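February 3, 2020
Forms bench, intake side

Third day on the Clamard prior auth form, version whatever. The plan wants one page per drug now. The old form let you list four drugs on a single sheet, and I had finally taught the fax software to read it, so naturally it had to go.

Ran 157 old requests through the new template overnight to see what breaks. 50 came back clean. The other pile failed in the prescriber block, nearly all on the same thing: the new form splits the phone number into three boxes and our export sends it as one string, dashes included. The area code box gets the area code. The middle box gets a dash and two digits. The last box gets nothing and the whole request bounces as "incomplete," with no hint as to what is incomplete. I lost most of the morning to a dash — I use them too much myself, so fair enough.

Fix is in the export script, not the template. Strip everything but digits, then cut 3-3-4. Extensions go in the notes field until Clamard decides whether doctors are allowed to have extensions.

Efren Ocampo looked over the diagnosis section. His notes, copied here so I stop asking him:
- Code goes in the small box, words go in the long box. If the words are missing they send it back even when the code is right.
- "Tried and failed" needs a start month and an end month for each earlier drug. "May" by itself got us a denial. May of what year, they wanted to know, and I can't really argue.
- Don't check Urgent unless the prescriber did. Urgent with no signature goes to the slow line.

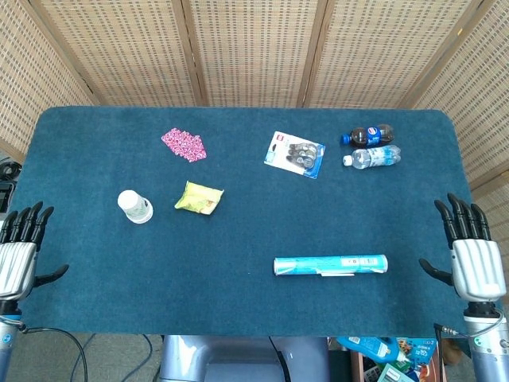
Signature box next. The new one is shorter than the old one and our stamped signatures spill over the bottom line into "Office Use Only." Dropped the stamp to 50 percent and it fits, though Dr. Hinthorpe's name now looks like a small hair on the scanner glass. Left it. Will ask the plan if that counts as legible before we send a real one.

Notes field holds 3000 characters on screen. It prints the first few lines and throws out the rest without saying so. Anything that matters goes at the top, so the clinical reason first and the polite greeting never. Dimitriou's office writes theirs like letters home, and they will need a call.

Also tried the web portal version, as the plan keeps suggesting. It logged me out at the pharmacy page, twice, and kept my zip code as a souvenir. Staying with fax.

To do:
Rerun the failed ones with the digits fix.
New cover sheet, the old one still has the Gernusura fax number on it.
Ask Efren if quantity means per fill or per month. The form says "amount."
Toner.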